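Plondance Releases Revised Glaze Fit Method for Small Ceramics Producers

23 Oct 2019 — Plondance, a supplier of glaze materials and testing services to small ceramics producers, today released the second edition of its glaze fit method. The method sets out how to test whether a glaze and a clay body shrink at compatible rates as they cool, and how to correct the glaze when they do not. It replaces the edition issued in May and applies to functional ware fired in electric kilns.

Glaze fit faults fall into two groups. When a glaze shrinks more than the body under it, the glaze is placed in tension and forms a network of fine cracks, known as crazing. When the glaze shrinks less than the body, it is placed in compression. A small amount of compression strengthens the ware. Too much causes the glaze to flake from rims and handles, a fault known as shivering. Crazing can appear when the kiln is opened or months after sale, as a porous body takes up moisture and expands.

The first edition relied on a single boiling water and ice water cycle. Users reported that pieces which passed the cycle sometimes crazed later in storage. The revised method keeps the cycle as a screening step and adds a longer sequence for any glaze intended for cups, bowls or plates.

"The short cycle finds the worst cases and misses the slow ones," said Fung-ping Tsao, technical manager at Plondance. "A producer who changes clay supplier needs to know how the glaze behaves on the new body before a full kiln load is committed. The second edition gives a fixed order of tests and a clear point at which to stop."

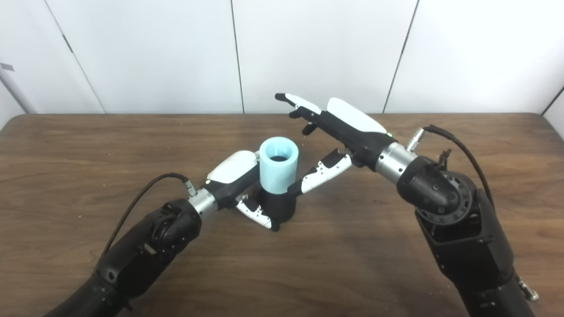

Under the revised method, each glaze is applied to 20 test pieces from one batch of clay. Wall thickness and glaze thickness are recorded for every piece before firing. Pieces are taken from the upper and lower shelves of the kiln, and firing records are kept with the results. A glaze tested on one body is not considered tested on another, even when both bodies are sold for the same firing range.

After firing, the pieces are left at room temperature for 2 days and then inspected under a strong side light. Ink is wiped over the glazed surface and rinsed off, which makes fine cracks easier to see. Rims and handle joins are rubbed with a hard tool to check for flaking. Any piece with a visible fault is set aside and the position of the fault is marked on the record sheet.

The long sequence follows. Pieces are held in steam, cooled in still air, inspected, and returned to steam. A glaze passes only if all pieces complete the sequence without a crack or flake. Partial passes are no longer recorded. Plondance removed that category after finding that producers read it in different ways.

The correction section has also been rewritten. For crazing, it recommends small additions of silica, followed by a change of boron or magnesium source if silica alone makes the glaze stiff or dull. For shivering, it recommends a stepwise increase in sodium or potassium feldspar. Each step is to be fired and tested on its own. Worked tables are included for three of the company's base glazes: Brudel, a clear gloss; Nair, a satin white; and Jukier, a matte base intended for use with stains.

Jukier is covered at greater length than the other two. Matte glazes can hide fine cracks, and the ink test may leave a stain in the surface that looks like crazing. The method calls for a second inspection under magnification before a matte piece is rejected.

The second edition does not cover metal release, dishwasher wear or oven use. These need separate testing — a glaze that fits its body well may still be unsuitable for contact with food.

The printed edition runs to 2,000 copies and will be sent to current account holders with their next order. A further 400 copies are set aside for schools and shared studios, which may request them in writing. Record sheets from the first edition can still be used for the screening step but not for the long sequence.

About Plondance

Plondance supplies prepared glazes, raw materials and test services for ceramics. Its laboratory accepts fired samples from outside producers and reports on glaze fit, water absorption and shrinkage.

Technical contact: Fung-ping Tsao, Plondance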